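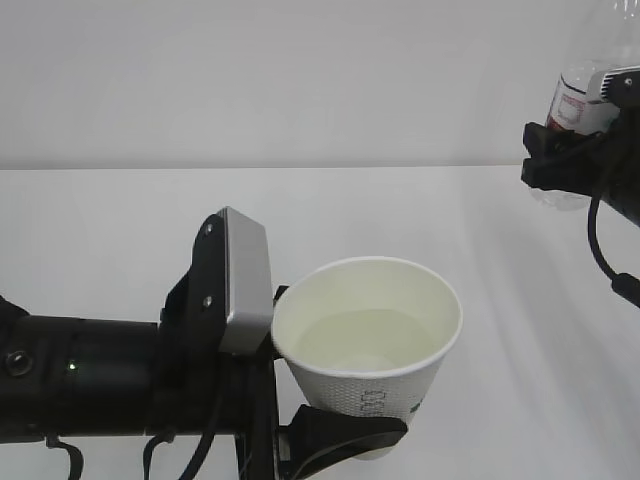 Speaker notes - "Drink Before You're Thirsty: Water Habits on Long Walks"
Hamow Walking Club open evening, 29 November 2022

Slide 1. Hello and welcome
Say hi, wait for the back rows to settle. Thank the Kisterine Hall people for the heaters. Quick show of hands - who finished last year's Makokha Loop? Keep your hand up if you came home with a headache. (There will be plenty. Mine was one of them!)

I love this subject. I've walked for most of my life and only started paying attention to what I drank in the last few years, and it has changed my afternoons completely.

Slide 2. The walk where I got it wrong
Tell the Lusico ridge story. March, cool and breezy, coat on all day. I carried a full bottle up 700 meters of climbing and carried it nearly full back down again. No sweat on my face, so I figured I was fine. By the last gate I was grumpy, clumsy and arguing with a map.
Pause here, let them laugh.
Cool weather fools us. Wind dries sweat before you notice it, and a breathing mouth loses water all day long.

Slide 3. Small and often
My own habit now: a few mouthfuls every time I stop to look at something. Gates, viewpoints, a good bird. I don't use a timer because I'd resent it by lunch. Ask the room what their cues are - last time someone said "every time my husband stops to adjust his socks" and it was the best answer of the night.

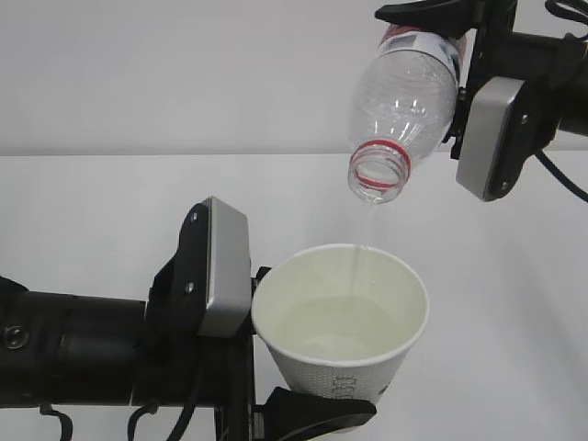
Big gulps at the car don't make up for a dry morning. You feel sloshy for the first mile and then you need a bush. Start with a glass at breakfast and another while you lace up.

Slide 4. How much to carry
People always want one number and I won't give them one. Depends on heat, your size, your pace, how steep it is. Show my log instead: 89 walks, same route style, and the amount I drank swings all over the place. My coolest winter outing used 400 milliliters. Summer days went several times past that.
Point at the scatter on the chart. Isn't that great? Same legs, same boots!
Keep your own log for a season. A pencil line on the back of the route card is plenty.

Slide 5. Food counts too
Oranges, cucumber, soup in a flask. Pass the orange segments round now - napkins are under the table. Salty snacks on hot days, especially if you see white marks on your hat band.
Mention that you can overdo plain water on a very long hot day, so eat as you go and don't force it down.

Slide 6. Signs to watch in your friends
Going quiet. Tripping on easy ground. Snapping at the dog. Ask them to drink with you, it goes down better than telling them to. If somebody is confused or stops making sense, that's an emergency and you call for help.

Slide 7. Makokha Loop refill points
Tap at the chapel, tap at the lower parking lot. The one by the bridge is OFF until March, so fill up at the chapel. Leave this slide up during questions - people will want to copy it down.

If there's time: the bladder versus bottle debate. I'm a bottle person - I like seeing what's left. Let them fight it out.

Sign-up sheet for the spring walk is by the door. Pens in my blue bag.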